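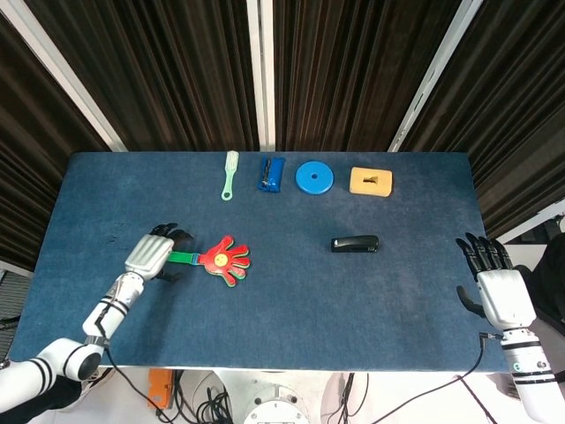 The Zindamen bench practice kit is a binder of rules for two-arm tabletop work, sold with a set of laminated check cards and a roll of floor tape. We bought the second edition in October and have run our bench by it for over 70 shifts. Its layout section is the strongest part. Objects not in use go in a row along the back edge, and the next item to be handled sits alone in front of the hand that will take it. The clapper toy with the green handle is set that way, directly in front of the left hand, with the hairbrush, the disc and the wooden block kept back by the curtain. Operators learned this rule quickly and stopped arguing over placement.

**Surface.** Rule 13 asks for a matte, single-color covering. Dark blue felt meets it. The rule says nothing on cleaning or replacement, and felt marks easily. Pistex includes a wear chart in its competing binder; Zindamen should have one.

**Idle arm.** The kit requires a fixed rest posture for whichever arm is not assigned, held clear of the other arm's work area. The text is clear and the check card matches it.

**Cables.** This is the weak section. Wrist cables get one paragraph — leave slack at each joint, check before power-up — and floor cables get a single line. A bench with two arms and a base needs more than that. We wrote our own page, covering tie points and a walkway limit, and filed it behind the original.

**Stop checks.** Good. Each card takes one operator through the stop test before the first run and again after any change of hand. The wording is short enough to read aloud.

The binder runs to 136 pages, of which 20 are blank log sheets. The index omits the cards. Print quality is fine, but the rings bind when the binder is full.

Recommended for new benches. Labs already using the Pistex binder gain little except the layout section.

16 December 2018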